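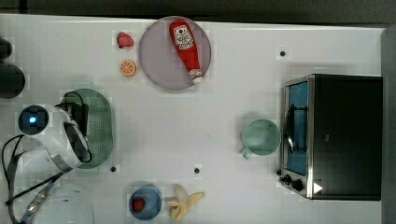 The bridge at the foot of Drurby gorge has been shut for two winters now, and the path to the lower falls stops at a locked gate. The park office at Cedadov says the closure is temporary. In the meantime it has opened a new car park with 124 spaces, a ticket hut and a play corner for small children. I have nothing against play corners. A red toy strawberry and a bottle of pretend ketchup on a plate will keep a four-year-old happy for a good while, and parents need a rest after the drive. But people come to Drurby to see water fall off a cliff, and at present they can see one waterfall out of three.

The bridge is 67 feet long and carries walkers only. Ronja Nordin, who led the path crew until last November, told the public meeting that the beams were sound and the decking was the problem. Her crew had asked for new boards twice. I have walked up to the gate and looked across, and I believe her.

What happens when you close a path and leave it closed is easy to see. Walkers have made their own way down the east bank, through the ferns and over wet rock. It starts 40 yards before the gate and it is already worn to bare mud. Tín Võ slipped there in spring and broke his wrist. The office answered with a warning sign.

I would do three things differently. Mend the decking first, before another penny goes on the car park. Put a rope and proper steps on the east bank until that is done. And print the state of the paths on the ticket, so that a family who have paid know which falls they can reach.

Valter Matos has written in these pages that the gorge needs a rest from visitors. He may be right about the upper pools, where the moss has suffered. The lower falls are bare stone and a gravel beach, and they could be open by Easter.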